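Éloge tiède de l'aspirateur rond

Je fais partie des gens qui passent l'aspirateur avant de lancer l'aspirateur. La formule est ridicule, je le sais, et pourtant je connais peu de propriétaires d'un robot de ménage qui procèdent autrement. On ramasse les chaussettes, on relève les rideaux, on met les chaises les pieds en l'air sur la table, on retire le câble du chargeur qui traîne. Quand le sol est enfin dégagé, il est aussi, aux trois quarts, propre. On appuie alors sur le bouton, et l'appareil vient signer le travail.

Mon premier robot m'avait coûté 119 euros chez Clorkar, en solde. Il a tenu six ans, ce qui me laisse peu d'arguments contre lui sur le plan comptable. Il a mangé deux lacets et une frange de tapis. Il s'est coincé sous le même radiateur avec une régularité que je n'ai jamais obtenue d'un autobus. Ma voisine Fumiko Arai, qui lui ouvrait la porte de la chambre en mon absence, le plaignait. Elle disait « le pauvre » en parlant d'un objet qu'elle devait ensuite vider au-dessus de sa propre poubelle.

Voilà ce qui m'intéresse dans cette affaire : la posture. L'aspirateur traîneau, on le tire derrière soi en jurant, et il cogne les plinthes. Le balai, on s'appuie dessus. Le robot, lui, finit toujours sur les genoux de quelqu'un. On s'assied, on le prend, on le redresse sur la tranche comme une assiette qu'on hésite à racheter, et l'on cherche par quel bout commencer. Je ne vois guère que le chat qui ait obtenu cette place sans rien faire pour la mériter.

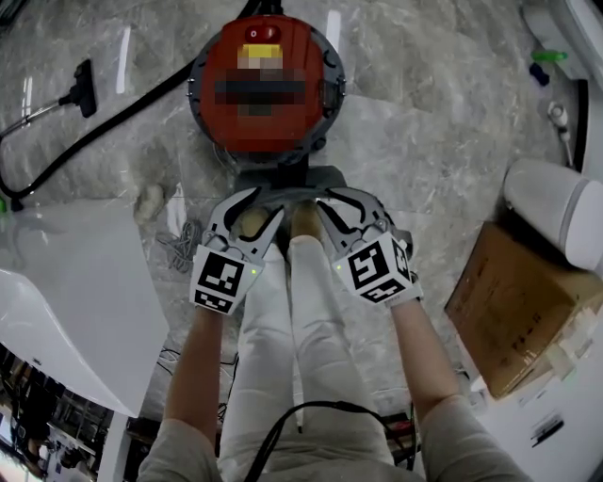
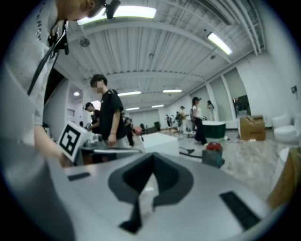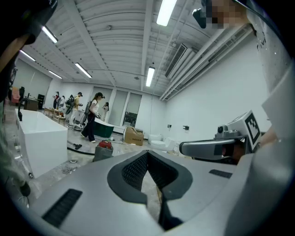
Le rond à couvercle rouge, avec un tuyau d'aspirateur noir au sol ; les deux autres vues montrent la salle et ses tubes fluorescents.

Regardez le tuyau noir, avec sa buse. Je le défends depuis des années, ce tuyau. Partout où j'ai vu un robot rond, chez des amis, dans des bureaux, au fond d'une salle paroissiale, il y avait à proximité un vrai aspirateur à tuyau, plus encombrant, et que personne ne songeait à donner. Les fabricants parlent de remplacement. Les placards parlent de cohabitation. On garde l'ancien « pour les coins », et une maison, si l'on y réfléchit, comporte énormément de coins.

Efraín Cuadros, avec qui je me dispute là-dessus depuis le mois de septembre, soutient que je suis de mauvaise foi. Son argument mérite d'être exposé : le robot ne nettoie pas mieux que nous, il nous force à ranger. Sans lui, pas de chaises retournées, pas de câble enroulé. Il serait une sorte d'invité exigeant, dont on attend la visite deux fois par semaine. Soit. Mais j'ai eu des beaux-parents pour cela, et il ne fallait pas leur retirer les cheveux de la brosse.

Car il faut bien en venir à la brosse. L'entretien d'un robot tient en quelques gestes que la notice traite en une demi-page, avec des dessins de mains très calmes. Retourner l'appareil. Sortir le rouleau. Couper ce qui s'y est enroulé, tirer, recouper. Taper le filtre contre le bord de la poubelle, ce qui rend au carrelage une partie de ce qu'on lui avait pris. Chez moi, la séance dure 20 minutes, et je la repousse jusqu'à ce que l'engin se mette à chanter de manière plaintive. Un balai de chez Jasell réclame qu'on le suspende à un clou.

Les grandes salles posent la question autrement. Sous un long plafond blanc à poutres, éclairé au tube fluorescent, le moindre mouton se voit de loin, et un disque de la taille d'une tarte y a quelque chose d'héroïque. Je trouve que c'est là, et pas dans mon deux-pièces encombré, qu'on devrait le laisser courir : de l'espace, peu de tapis, aucune frange. Mon appartement lui demande de raisonner comme un déménageur. Une salle lui demande de la persévérance, et il n'a que cela.

Je ne propose pas de jeter les robots. J'en ai racheté un, d'ailleurs, gris, que je fais tourner quand je sors, surtout pour ne pas l'entendre. Je voudrais seulement qu'on cesse de compter comme temps libre les minutes passées à lui préparer le terrain, puis à le dépiauter sur un journal ouvert. Appelons cela du ménage assis. Et gardons le tuyau noir, qui n'a pas d'application et que je n'ai jamais eu à chercher sous le canapé.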